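Zurisbridge Robotics Club: Summer Project Gallery

Posted 16 July 2018

Our sorting project, photographed at the table.

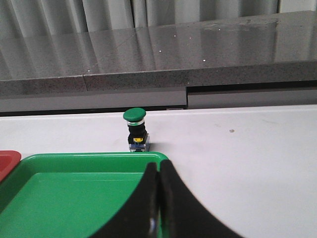 What does the project set out to do?

The arm has to pick up small parts one at a time and put each one in the tray that matches its colour. Members write the code, set out the table and keep the log sheets.

Green button, green tray. The button is one of the harder parts on our list. The cap is wider than the body, so a grip taken too high tends to slide off the rounded top. We now aim for the black section under the metal ring.

The fingers are wide and curved, and they take up a lot of room close to the parts. Anything standing near the rim of a tray needs a slower approach. The Lamivine group set their limit at 7 centimetres from the part, and everybody else has copied it.

About the project

The club meets in the upstairs room at Vurlow House during term and for the first part of the summer break. There are 13 members this year, aged from twelve to seventeen, split into two groups called Lamivine and Gallardo after the names they picked for their programs. Both groups use the same arm and the same parts, and book their turns on the sheet by the door.

Each group gets 100 tries at the end of July. A try counts if the part ends up in the right tray and stays upright or on its side without touching the rim. Parts dropped on the table score nothing and go back to their starting place. Changes to the code are not allowed once the tries have begun.

Log sheets are kept for practice runs as well. Please write down the part, the tray and what went wrong, even if it was only a small slip. "Missed" is not enough on its own. Last year's sheets are in the blue folder if you want to see how it was done.

Joining

New members can start in September. You do not need to have written any code before. Bring a notebook and a pencil, and wear shoes that cover your toes. Forms are at the front desk at Vurlow House, and should be handed in there too.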